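Fall hiking is back, and I am so happy about it!

I drove up to Skallcombe on 27th September and walked the ridge loop, over 15 miles with the side trail to Clevirby falls (take the side trail, please take it).

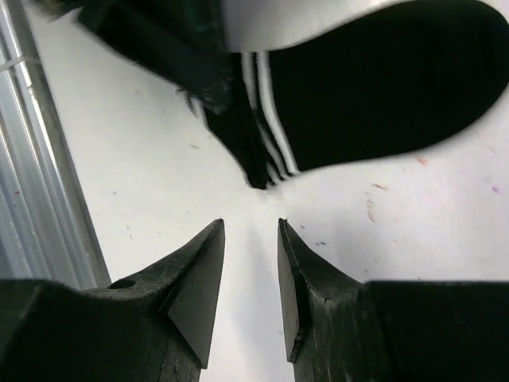
Ferdinand Thaler

The maples at the top had already gone red, and the air smelled like apples and cold stone. I ate my sandwich on the big flat rock past the second gate and stayed for 20 minutes just looking.

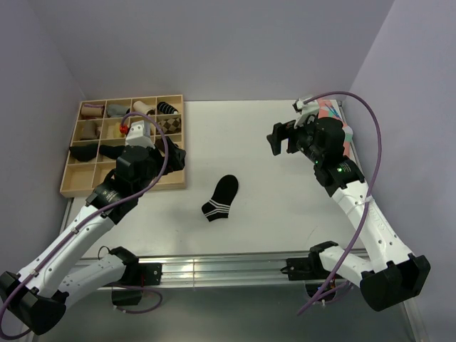

Socks and the sorting tray

My new Hofstetter pack did great, by the way. Light, no squeaking, and the side pocket fits my fat old thermos!

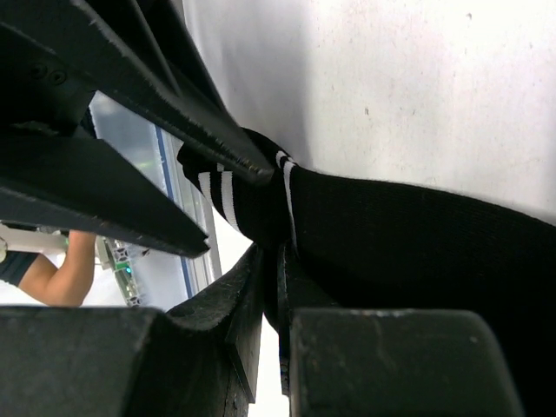 Long downhills are where my feet used to suffer, and the stretch from the ridge to the creek drops for six miles without a break. I go slower there now, lace up tight at the top, and stop the second I feel a hot spot. Socks matter so much too. A ribbed black knit like that one is the kind I reach for first, and I always carry a spare pair in a bread bag. Next up is the Brarkosora trail, in January if the snow lets me.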